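Aug 7, 2022

**Drudell passes 1,000 tidy-up recordings, wants 3,000**

Drudell's home recording project now has 1,114 clips of people sorting out their own dressing tables, desks and kitchen drawers, all filmed from head height by whoever is doing the tidying. The company wants 3,000 before it starts the next round of training.

The clips go into a learning system meant to teach a two-armed machine how to handle small, fiddly stuff. Lipsticks, caps, little bottles. Things that roll.

Newest batch is make-up organisers. One clear tray, a handful of items, both hands in view and a seated person getting on with it.
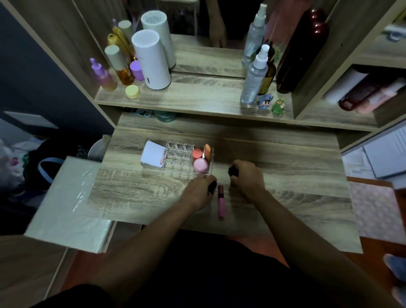
*Both hands at work at a dressing table, with a clear organiser behind. Photo: Drudell*

Anca Căpraru, who runs the recording side, said the vanity clips were asked for by the training team after the first lot came out too neat. "We had loads of people putting mugs on shelves. Fine, but a mug is easy. It's big and it has a handle. We needed things you pick up with two fingers and then change your mind about."

Changing your mind is allowed. Recorders are told not to start again if they drop something or put it in the wrong slot, just carry on and fix it. Those bits are kept and labelled seperately.

Of the 1,114 clips, 1,044 have passed checking. The rest are mostly hands out of shot, plus a few where the light was too poor to tell one item from the next. They can be redone, and people are paid for the first go either way.
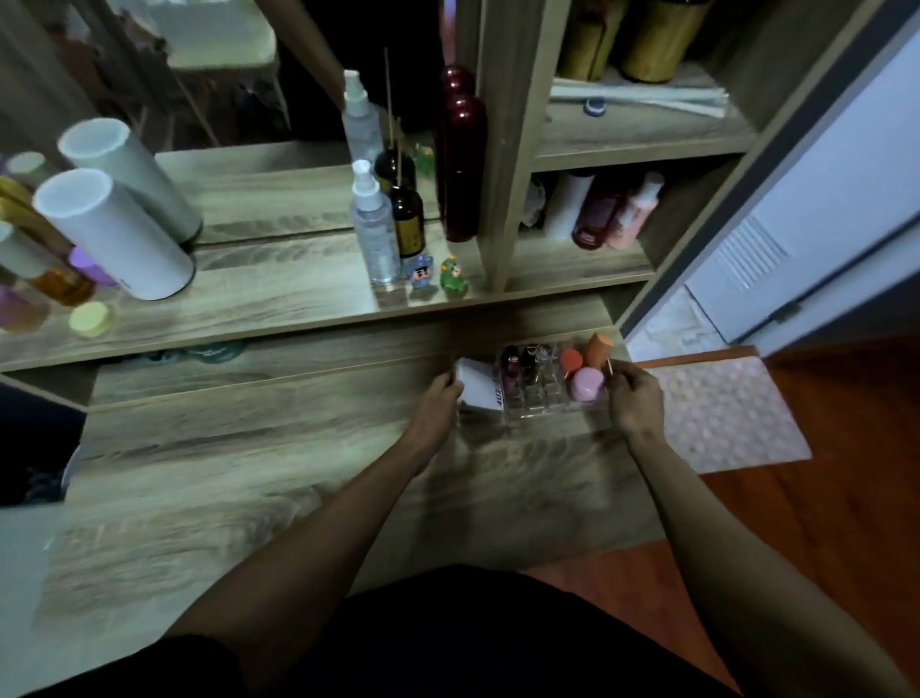 Clear plastic is the big headache at the moment. See-through trays and bottles confuse the software that works out where an object's edges are, and mirrors make it worse by giving it a second copy of everything. Căpraru's team decided in the end to leave mirrors in. Homes have them, so the machine will have to cope.

Labelling is done at the Armont office by a team of 13. Each clip is chopped into short actions (reach, grip, lift, place, let go) and each action gets a plain sentence saying what the hand is doing. A busy clip can take up to a full morning.

Sutrisno Latuheru, on the labelling desk, said the hard part is when both hands are busy with one thing. "One's holding it still, the other's doing the job. You have to write down both. People forgot the holding hand for weeks and we had to go back thorugh the lot."

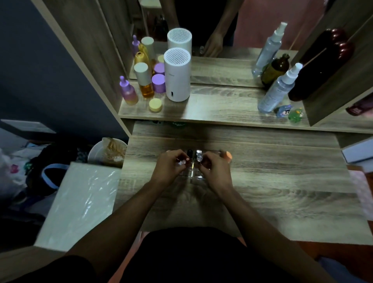
Storage firm Govindasamy is hosting the footage. Droditz, which builds the arms, gets its first copy of the checked set later in August and will try it on the tray task first, then drawers.

More recorders wanted, mainly people with cluttered surfaces. No need to clear up beforehand. Bathrooms are not being taken for now, bedrooms and kitchens are fine. Sign-up is through the Armont office.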